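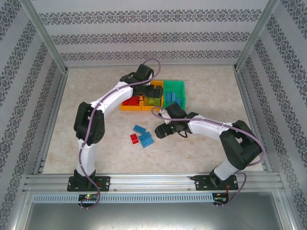
こんにちは、Kumanano(クマナノ)です。読み方をよく聞かれるんですが、「クマなの?」と尻上がりに読んでもらって大丈夫です。むしろそれが由来です。開校前の下見で山道を歩いていたとき、前方の黒い塊を見てわたしが思わず口にしたのがこのひとことでした。近づいてみたら古い切り株でした。隣にいたデクスターが笑いすぎてしゃがみこんでしまい、その日のうちに校名が決まりました。

あらためまして、校長をしています。校長といっても、朝いちばんに来て鍵を開けて、薪ストーブに火を入れて、電話に出て、午後は生徒さんと一緒に藪の中にいる、という毎日です。このページは「学校案内らしくきちんと書いてください」と言われて書きはじめたのですが、きちんと書くとどうも自分の声じゃなくなるので、いつもの調子でいきます!

Kumananoは、自然公園の巡視員(レンジャー)や、野生動物の保護管理の仕事をめざす人のための小さな学校です。校舎は標高575メートル、キャロウェイ自然公園の南側の入口から少し下ったところにあります。もとは製材所の事務所と倉庫で、雨の日は今でもうっすら木の匂いがします。携帯の電波は正直弱いです。二階の窓ぎわの席だけよく入るので、昼休みはそこが混みます。

■ どうして学校をはじめたのか

わたしはもともと、役場で鳥獣被害の窓口をしていました。畑を荒らされた農家さんの話を聞いて、書類をつくって、県に送る。大事な仕事でしたし、今もあのころ教わったことで食べているようなものです。でも、机の上で「イノシシ 一件」と書いている自分が、足跡を見てもそれがイノシシなのかシカなのか見分けられない。これがずっと引っかかっていました。

一方で、公園の巡視員さんたちは山のことをびっくりするほど知っているのに、役場とどう話せばいいのかわからない、と言うんです。林道が崩れたときに誰に電話するのか、保護区の境界の外でワナを見つけたらどうするのか。公園の人は「役場が動いてくれない」と言い、役場の人は「公園から何も聞いていない」と言う。両方の言い分を聞ける場所にいたわたしは、お茶を飲みながら、これは仲が悪いんじゃなくて会ったことがないだけだな、と思っていました。

だったら、若いうちに両方いっぺんに習ってしまえばいいんじゃないか。山を歩けて、役場に出す報告書も書ける。そういう人が各地の公園にひとりずついたら、ずいぶん話が早くなるはずです。それで辞表を出しました(家族への相談があとになり、しばらく口をきいてもらえませんでした。すみませんでした)。

■ 教えている人

巡視実習の担当はデクスター・オカフォーです。長いあいだ海外の保護区で巡視の仕事をしてきた人で、密猟対策のパトロールも、観光客の道迷いの捜索も、住民集会の司会もやってきました。日本語はとても上手なのに、山に入るとほとんどしゃべりません。立ち止まって、指をさして、また歩きだす。生徒さんは最初みんな戸惑いますが、しばらくすると同じように黙って指をさすようになっていて、後ろから見ているとちょっとおかしいです。

わたしは行政と法律まわりの授業を持っています。自然公園法、鳥獣保護管理法、文化財がからむ場合の手続き、補助金の申請書の読み方。眠くなる科目ばかりですみません。なので一コマは45分で切っています。それ以上やるとわたしのほうが先に集中が切れます。

ほかに、動物のけがや感染症の話を獣医さんに、地図の授業を測量の会社にいた方にお願いしています。どちらも非常勤で、季節によって来ていただく回数が変わります。

■ コースについて

コースは二つです。

ひとつめは本科。一年かけて四季の公園を歩きます。春は登山道の点検と植生調査、夏は利用者対応、秋はクマとシカの痕跡調査、冬は雪上の足跡と、前の季節に集めた記録の整理。いちばん人気がないのは冬の整理で、いちばん卒業生に感謝されるのも冬の整理です。現場に出ると、記録の形式がばらばらなことにみんな苦しむんですね。うちでは最初から、あとで他人が読める野帳の書き方をしつこくやります。字がきれいな必要はありません。日付と場所と天気、それから「見たもの」と「そう思ったもの」を分けて書くこと。わたしの口ぐせなので、入学したらきっと耳にたこができます。

もうひとつが土曜科です。名前のとおり土曜日だけの講座で、すでに働いている方が対象です。自治体の職員さん、猟友会の方、山小屋の方、学校の先生。最初は役場の方が山小屋の方に遠慮していたりするんですが、沢でずぶぬれになって一緒に靴下を干しているうちに、たいてい打ち解けます。ここで知りあった人どうしが、あとで仕事の電話をかけあっていると聞くと、もう本当にうれしい!

■ 卒業生のこと

これまでに152人が巣立っていきました。公園の管理事務所に入った人、県の自然保護課に入った人、実家の林業を継いだ人、それから、ここで学んだ結果「自分は山より海だ」と気づいて海洋保護区のほうへ行った人もいます。それもいいと思っています。ときどきウミガメの写真が送られてきます。

就職率をトップページに載せたらどうですか、と言われることがあります。でも、巡視員の仕事は募集の時期も雇われ方もまちまちで、半年ごとの契約をつなぎながら経験を積む人も多いんです。数字ひとつだと、そのへんの事情がすっぽり抜けてしまいます。進路の話は、説明会で時間をとって、お給料のことも含めてお話しします。聞きにくいことほど、どうぞ遠慮なく聞いてください。

■ 地域とのつながり

キャロウェイ自然公園の管理事務所とは、実習の受け入れと合同巡視で協力しています。はじめのころは門前払いに近かったです。学生に山をうろうろされても困る、と。それはそうですよね。そこで登山道の倒木の位置を地図に落として、毎週勝手に届けるところからはじめました。ある朝、事務所の方から「今週の、まだ?」と電話がかかってきて、受話器を置いてからデクスターとハイタッチしました。

町とは年に一度、意見交換の会をひらいています。公園事務所、役場、農家さん、消防、そして生徒たち。議題はだいたい、クマの出没情報をどう早く回すか、林道の補修を誰がやるか、電気柵の見回りをどうするか。すぐに片づく話ばかりではありません。去年も林道の件は持ち越しになりました。ただ、顔を知っている相手と持ち越すのと、知らない相手と持ち越すのとでは、そのあとの一年がだいぶ違うなあと感じています。

装備のことではSkinumさんに、巡視用の雨具を学割で出していただいています。野帳や地図をまとめる仕組みはZileckさんと相談しながら少しずつ整えているところで、使いにくいところを生徒がずけずけ言うので、担当の方には頭が上がりません。

■ 見学と入学について

見学はいつでもどうぞ。ただ、実習の日は全員が山に出ていて校舎に鍵がかかっていますから、前もってご連絡ください。靴は汚れてもいいもの、できれば足首の隠れるものでお願いします。6月はヒルが出ます。塩を入れた小瓶を玄関に置いてありますので、お帰りの際に靴下の中までよく見てくださいね。

入学試験は作文と面談、それから半日の山歩きです。体力を競うものではなく、いちばん遅い人に合わせて全員で歩きます。年齢の上限はありません。動物が好きでなくてもかまいません。以前、虫もヘビも苦手ですという方が入ってこられて、苦手なぶん誰よりも早く見つけるので、班のみんなに大変頼りにされていました。

出願のしかたや学費は募集要項のページにまとめてあります。読んでもわからなければ電話をください。夕方の5時すぎなら、たいていわたしが出ます。うしろで誰かが長靴を洗っている音がしたら、それはうちの日常の音です。

最近の記事
・秋の痕跡調査、持ちものリストを更新しました
・土曜科の受講生募集について
・町との意見交換会の記録(林道補修と電気柵)
・デクスターの巡視ノート:沢を渡る前に見るところ
・校舎二階の本棚に図鑑が増えました

お問い合わせ | 募集要項 | 交通のご案内 | © Kumanano | ページの先頭へ戻る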